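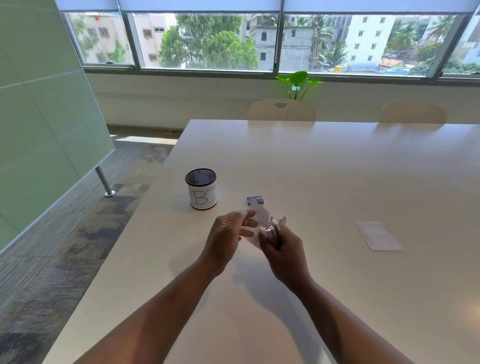 Why has our village got two ponds on its sign when there's only one on the green?

Because there were two when the sign was carved! The second was behind the forge, and it got filled in when they widened the lane.

I only know this from Fulgencio Mateos, who lives in the end cottage and let me stand in his garden for ages looking at a dip in the lawn. That dip is pond number two. Ducks still turn up there in April, apparently, and look put out.

Right, more on the sign as a few of you asked. One side has the ponds and the church tower, the other has a ploughman with two horses. The horses were called Gronton and Stendus, and there are people here who will correct you if you mix them up (Gronton is the grey).

The church itself is down a track, 500 yards from the nearest house. I'd always heard the plague story, everyone moving uphill and leaving it behind. Covadonga Miranda has been through the parish registers and can't find a bad year anywhere. She thinks the houses just crept towards the main road, where the trade was.

Population at the last count was 282, and that includes the farms out at Cantero Bottom, which really think of themselves as a separate place. They've got their own postbox and they're very proud of it.

Oh, and the pub! Shut for 16 years now, but you can still make out the old name over the door if the sun's low. It's a private house so please don't go peering in, the owners are lovely about it but still.

If you're walking over, take the path by the chapel and not the lane, it's muddier but you get the view right down to the mill. Boots, definitely. I'll do the mill next, I've still got to check a date with Gudrun.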